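Setting up a prep bench for a robot arm: notes for kitchen staff

September 7, 2026
By Hema Menon

At Skarnholm we tested the new layout in simulation before anyone moved a pot. These steps are for the prep crew who will share the bench with the arm.

1. Agree on the jobs first. Ours takes over lifting and passing. Seasoning, tasting and knife work stay with people. Write the split on the roster so the night crew sees it too.

2. Give the board a fixed spot at the front of the bench. If you shift it to suit your reach, put it back before you restart the arm.

3. Keep the pot clear of the board, with open counter between them. Crowding was behind most of our 91 failed simulated runs.

4. Set handles the same way every time. Cooks adjust without thinking about it, but the arm's program needs updating.

5. Press pause before you reach across. Wait for the light on the control panel to change colour.

6. Log every stop, even short ones. Allow 20 minutes at the end of shift for this during the first month. It is paid time and should be on your timesheet.

Parvathi Kamath has moved from portioning to checking the logs three mornings a week. Her hours and rate are unchanged. Anyone else wanting the training can put their name down until November.

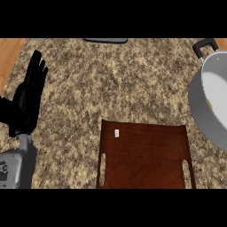
Sowmya Amin: We did step 1 last at our place and regretted it. Two of us kept grabbing the same pot the arm was meant to move. Is the log on paper or on the tablet?

Related
Pause, stop and restart: which button when
Rewriting a roster after automation
Bench cleaning with the arm parked

Contact the Skarnholm training desk | © 2026 Skarnholm | Back to top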